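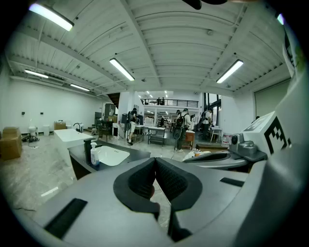

About us

Skillden is a small publisher of entertainment and celebrity news. We cover television presenters, radio hosts, reality contestants, actors and the people they marry, and we have 7 people on the payroll, four of them writers.

The site was started by Rimantas Mockus, who had spent several years writing listings for a regional TV guide and wanted somewhere to put the longer pieces that didn't fit. The first version was called Grorance and ran mostly profiles of daytime presenters. We changed the name when we took over the archive of Birine, a soap opera fan site, and its 174 cast biographies. Most of those have been rewritten. The old Grorance addresses still work and will bring you to the right page.

What we publish

Profiles make up the bulk of the site. Each one gives a person's career, family and relationships as far as they are on the public record. We also run a daily news column, wedding and baby announcements, and episode guides for 61 series. The podcast, Esfahani, comes out every other week and is recorded by two of our writers -- it covers old chat shows, mainly.

How we work

We name our source for a marriage, a separation or a birth. If the only source is an unnamed friend, we leave the story alone until the couple or their agent has said something. We don't publish home addresses, the names of schools, or pictures of children under 16 unless a parent has already released them. Net worth figures were dropped from all profiles last November, as we had no good way of checking them.

Corrections

Mistakes are corrected on the page with a note at the bottom saying what was changed. If you are the subject of a profile, or you represent someone who is, use the corrections form and pick "I am named in this article". Those messages are read first, usually before 10 am.

Advertising and writing for us

Adverts are sold by our own office and are always labelled. Paid articles are not accepted. Freelance pitches are welcome by email -- two paragraphs is plenty, with a link to something you have had published.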